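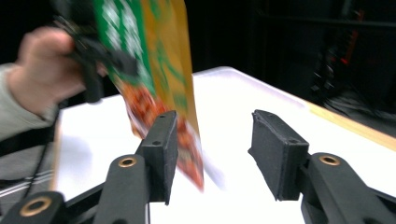 A snack packet goes down toward the open jaws of the hand-held gripper, Zedholm open day.

Zedholm opened its handling lab to visitors on 10th January, and I went along with Halima Kinyua from our packing line. We run mostly trays and pouches, and we wanted to see how other people are dealing with soft packs.

The tour started in the front office with coffee and a safety talk, then moved to the work tables. Gladys Tanui led our group. Her team collects grasps by hand first, using a gripper a person holds, and trains the arm on those recordings later. The project is called Tirkis. It has been going since November, mainly on bags and packets, which change shape every time you pick them up.

Visitors could try the gripper for themselves. Halima had two turns. It takes some getting used to, as your wrist wants to do what the fingers normally do — I kept coming in too low. Gladys told us to slow down before closing and leave the squeezing to the pads.

After that we saw the arm work from a bin of mixed packets. It dropped two and picked them up again without help. Speed was well below what our line needs, and Gladys said so before we could ask. She would not give a date for a version that could go into a plant.

The last stop was Flolmont, a supplier with a stand in the hallway showing conveyor guards. Nothing new for us there.

Parking is behind the building and fills early. Lunch was sandwiches. Halima has asked Zedholm whether we can send a case of our own pouches for them to try, and Gladys gave her the shipping address.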